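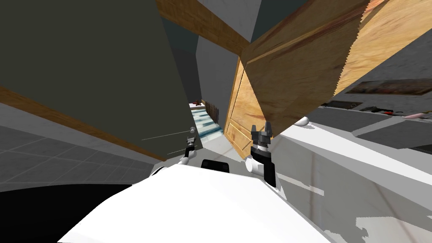
Teleoperating a two-armed robot in a simulated kitchen: my demos are shaky and slow. How do I get better at this?

Zainab Onyeka
Skundon Help > Robot Learning > Teaching by demonstration

Hi all! I've been recording demonstrations in Plimwood for a class project and I'm having a great time, even though I'm pretty bad at it. I drive the arms with a pair of hand controllers, one per arm, and the policy is supposed to learn pick and place from what I record. Each task has a text instruction, and I have to keep retrying until I get clean runs.

The trouble is the last little stretch before the grasp. I can swing the arm over a table without much drama, but once the fingers are near the object I start wobbling, overshoot, back up and come in again. My worst recordings have 6 tries at the same grasp in them. Thin flat things are the hardest by far. With a saw blade lying on a wooden top I can never tell how high I am, and I'm scared of driving a finger into the edge of the table.

So: is there a trick to the final approach, and should I keep the recordings where I fumble first and then get it? I'd hate to throw them all out – some of them took me ages!
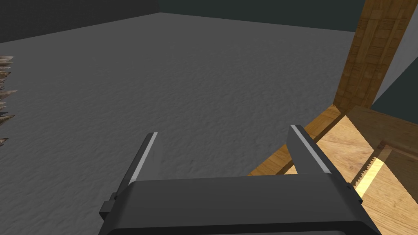

Danladi replied:

Slow down your controller scaling. There's a setting for it. Set it so your hand moves 4 inches for every inch the gripper moves and the wobble mostly goes away. Use the clutch button when you run out of arm.

Also just practice, it gets better. I'd delete the bad ones.

Zainab Onyeka replied:

Thank you, the scaling is a huge help already! I didn't know the clutch existed. I had been walking backward across my room. I'm still losing track of where everything is when I switch to the wrist view, though. The table comes out tilted and half of what I'm looking at is dark, and then I steer the wrong way.

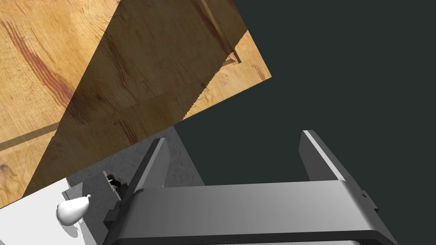

Jamar
April 2022 · edited

Love this question, I was stuck in the same spot for most of a semester. A few things that helped me, in no special order.

Pick your view before you start moving. I use the head view to get the arm close and then switch once to the wrist view for the grasp. If you flip back and forth, your hands keep working in the old directions for a second, and all of that goes into the recording. In Plimwood you can also tie the controller axes to whichever view is active (it's off by default, look under input mapping). Turn that on and left is always left on your screen, tilted table or not.

Open the fingers early. Have them wide before you come down, so the only thing left to do at the end is lower and close. Two motions at once is where my wobble came from.

For height, shadows are your friend. Watch the edge between the shaded wood and the bright wood as you bring the arm down – if the shadow moves with you, it's yours and you can judge the gap from it. If it stays put, something else is casting it and you should ignore it.

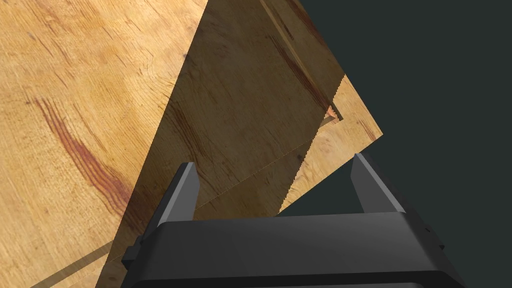

For flat things like your saw blade, I wouldn't come straight down at all. Line up with the fingers on either side of the narrow direction, stop, let go of the clutch, shake out your hands, and then finish. Pauses can be trimmed afterward with the idle filter, so don't rush just because it's recording. If your blade is lying completely flush, try sliding it until a bit hangs over an edge and grip it there. It's slower, but I got far more usable runs that way.

On the fumbled recordings I disagree with Danladi. Keep the ones where you miss once and recover smoothly! A policy that has only seen perfect approaches has no idea what to do when it ends up an inch off. I'd drop the ones with long dithering in them, your 6-try ones for sure, or cut them down to the final attempt if the objects haven't been knocked anywhere odd. Tag the recovery runs separately so you can train with and without them and compare.

Last thing, rest the arm you aren't using. Park it and lock it from the menu. My left hand used to drift while I concentrated on the right, and the policy learned the drift beautifully.

Danladi replied:

Fair point about the recoveries. I never tagged mine, so I had no way to sort them out later. The lock is under Arms > Hold pose.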